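The Cupboard Under My Elbow
What the office desk cabinet knows about us, and why we can't seem to let it go

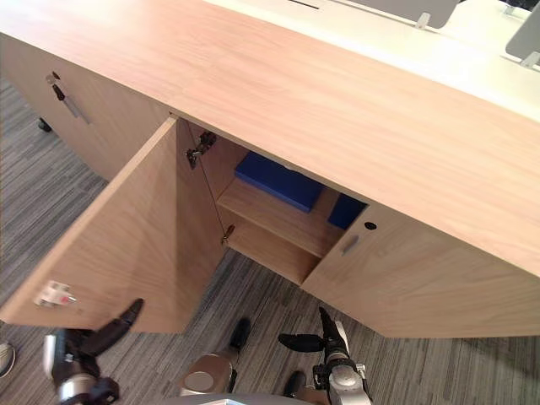 A desk cabinet with one door open and the key still in the lock next to it.

There is a drawer in my office that I have not opened for two years. I know what is in it: a mug, a charger for a telephone I no longer own, and the instructions for a chair that has since been replaced. I keep the key on my ring anyway, next to the one for the front door. Ask me to give it up and I would become unpleasant.

I had assumed this was a private failing until I was sent to find out what was happening to office furniture. What is happening, broadly, is that it is being taken away. Desks are shared, lockers have keypads, and paper is something that arrives by mistake. The pedestal, the side cabinet, the squat wooden thing on castors that sits beside the desk and takes the skin off your knee, ought by rights to be extinct. Yet walk round almost any office with carpet on the floor and there it is, in a pale wood finish, with a small silver key sticking out of the front.

Szabolcs Hegyi has been selling these cabinets, second-hand, for most of his working life. His firm, Ostis, occupies a long building behind a tyre depot in Covham, and on the morning I went there it held 306 of them, which he told me before I had taken my coat off. They stood in rows with their backs to each other, like guests at a difficult wedding.

"People think it's chairs," he said. "Everybody wants to talk about chairs. But you clear an office and the staff will let the chairs go without a word. Then you touch the cabinets and somebody comes running down the corridor."

They come running for shoes, mostly. Hegyi's people are supposed to collect furniture that has been emptied, and every contract he signs has a paragraph saying so. In practice the cabinets arrive locked, and the contents have to be listed and returned. Shoes are first by some distance. After that come tights, soup, umbrellas, birthday cards (unsigned, bought in bulk), and a category he writes down as "medicine and sweets" on the grounds that it is usually one bag. Once there was a full set of curtains. The owner was rung and said she had wondered where they were.

He has views on construction too, and is not shy about them. A good cabinet, according to Hegyi, can be judged with the door open and your eyes on the hinges. The concealed sort, with a folding arm tucked inside, can be adjusted with a screwdriver when the door starts to droop, and the door always starts to droop. He blames coats. People hang them over the top corner and then lean on them while talking about the weekend. A door that has been used as a coat stand for a few winters will catch along the bottom, and its owner will learn to open it with a little upward tug, and then will do the same tug on every other cupboard they meet for the rest of their lives.

The top matters more than you would think. It is meant to be a lid. In use it becomes a shelf, then an in-tray, then a seat for visitors, and at about four in the afternoon in any office with a birthday it becomes a buffet. Hegyi ran his palm along one for me, following the grain, and stopped at a pale ring near the edge. "Tea," he said. He moved on a few inches. "Tea." He seemed to be enjoying himself. Further along was a patch he would only call "an incident".

I bought nothing, but I did come away with a habit of looking at the things, which has made me poor company in other people's workplaces. I can now tell you that the cabinet standing next to a plain white desk, with grey partition panels clipped along it, is doing a particular kind of work. The desk belongs to the company. You could swap it overnight and no one would notice. The panels are there to stop you looking at your neighbour. The cabinet, being wood or at any rate the colour of wood, is the one item with any suggestion of home about it. It looks as if it might once have been in a dining room, under a bowl of fruit, before something went wrong with its career.

It is also the only piece with a lock, and here we come to the heart of the matter. I have spent an embarrassing amount of time this spring thinking about the key.

The key is almost never removed. It sits in the lock all day and all night, and in a good many offices all year. Strictly speaking this makes it a handle. Anybody who wished to steal your shoes would need only to turn it. When I put this to Lajos Fülöp, who fits out offices for a small firm called Major and has therefore seen more unguarded keys than most burglars, he shook his head at me with real pity.

"You don't lock it to keep people out," he said. "You have a key so that you could."

Fülöp was in the middle of a job when we met, refitting two floors for a company that had decided in April to do away with personal storage and had, by the time I turned up, decided to put most of it back. The first plan allowed each member of staff a canvas bag. There had been a presentation about the bag. It had a name, the Kisex, which somebody must have said aloud in a meeting at least once, and it was intended to be carried from desk to desk like a small obedient pet. Within a fortnight, Fülöp said, people had begun leaving their bags on the same desks every night to claim them. Then they began leaving things beside the bags. Then a man in accounts brought in a bedside table.

So the cabinets were coming back, and Fülöp was putting 86 of them in, one to a desk, on castors so that management could go on saying they were mobile. I asked whether anybody would ever move them. He considered this. "To hoover," he said, and then, after more thought, "No."

Castors, I learned from him, are the part that fails first, through neglect and hair. They sink into carpet and make four neat dents, and once the dents are there the cabinet has a home and will roll back to it. He carries a pair of nail scissors for the hair. He also carries a tin of spare keys, each with a number stamped on it, and I was alarmed to hear how few different numbers there are. More than one person in your office may well be able to open your cupboard. The odds are good that it is the person you would least like to.

I asked what he kept in his own. He said he worked out of a van.

There is an etiquette to all this which I had never seen written down, so I asked around. You may put a cup on a colleague's cabinet but not a plate. You may sit on it if invited, and an invitation can be a nod. You may open the door if you are looking for the stapler and have said the word "stapler" out loud. You may not, under any circumstances, open the drawer. The cupboard side is understood to be half public, a place for files and the spare ream of paper. Drawers are for the person. I put this to a roomful of people who agree about nothing, not even the window, and got no dissent at all.

An open cupboard door is another matter. It sticks out at shin height, flat and wide, and says that somebody is busy in there and will be back in a minute. I have seen one left like that through a whole lunch hour while everyone walked round it. I have also seen a senior manager step over one, holding a laptop and a salad, with the delicacy of a heron. Closing it would have meant bending down, and bending down would have meant looking in.

Back in Covham, Hegyi let me watch while one of the locked ones was opened. The lad doing it tried three keys before the fourth turned. Inside were a pair of brown lace-ups with newspaper in the toes, and a shoebox, and in the shoebox another pair, smaller. They were written on the list and put in a crate to go back.

"He'll say they're not his," Hegyi said. "Then he'll ring on the Thursday."

I went home by way of the office and tried my drawer. The key turned perfectly well. The mug was there, and the charger, and the instructions for the chair, and underneath them a packet of mints with one left in it. I ate the mint, which was soft, and locked up again.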